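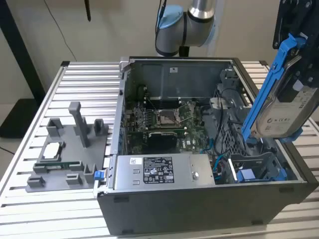 Tower on its side, side panel off, CPU socket empty.

Ticket: Property room custody log, entries out of order
Opened: August 8, 2022
Opened by: A. Ojeda, Brudton Police, property and evidence
Assigned: A. Baranauskienė, Terkenico support
Priority: raised from normal to high by requester

OJEDA
The custody log for sealed narcotics is showing items signed out before they were signed in. I ran the quarterly list of 121 packages and 78 of them have this. All 78 came over from the old Golgate database in the November migration. Your release notes say the migration was checked. I would like to know by whom, and against what.

BARANAUSKIENĖ
Thanks for the report. This is usually a display issue with the time zone setting. Please go to Settings, Station, Clock, confirm it says Central, then log out and back in.

OJEDA
It says Central. It said Central before I opened the ticket. Logged out, logged in, no change. If it was the time zone, everything would be off by the same number of hours. One package is off by nine days. Another is off by 40 minutes. 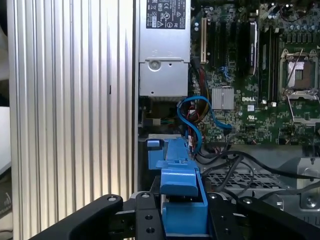

I also compared the log to the paper cards, which we still keep. The paper has them in the right order every time I looked. So the dates were right once, and they were wrong after your import.

BARANAUSKIENĖ
Understood. Could you export the history for one affected package and attach it? Use the full export. The summary leaves out transfers.

OJEDA
Attached. Look at the third line. It has an officer returning a package to the shelf with no record of him taking it. A defense attorney would be very happy to have that page. I am not saying anyone touched anything they shouldn't have. I'm saying the log can't show that they didn't, and showing that is the only reason we pay for it.

BARANAUSKIENĖ
I see the cause, I think. Golgate kept two dates per transfer, the date it happened and the date a clerk typed it in. The import used the typed date for sign-ins and the real date for sign-outs. We have a script that swaps them back.

OJEDA
"I think" is not enough for me to let a script loose on custody records. Three questions before anyone runs it.
Does it overwrite the current dates or keep them?
Does the change show up in the audit trail with a name on it?
Has it been run at any other department, and did somebody there check it by hand?
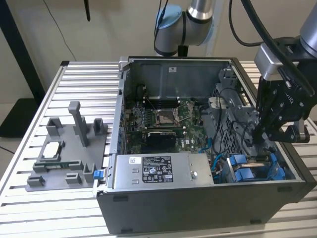

Until I get answers, narcotics transfers are going on paper only. Lt. Lambrakis signed off on that this morning, and she wants the answers in writing too. A phone call won't do.

BARANAUSKIENĖ
1. It keeps the current dates in a notes field.
2. It shows in the audit trail as "system."
3. Not yet. Yours would be the first.

OJEDA
Then no to number 2. "System" is not a person. Put the name of whoever presses the button. And run it on a copy first. I will pick 4 packages myself and won't tell you which.

BARANAUSKIENĖ
Agreed on both. The copy is ready and my name is in the trail.

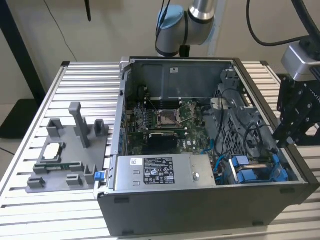 Open tower, with a Dell label on the board.

OJEDA
Checked my four on the copy. Three match the paper cards. The fourth has the right dates but the wrong shelf number, and your script was not supposed to touch shelf numbers. Maybe it was wrong before. Show me.

BARANAUSKIENĖ
Pulling the shelf history from the original Golgate backup now. I have changed the status from Pending Closure back to Open.

OJEDA
I never asked for Pending Closure. Leave it open.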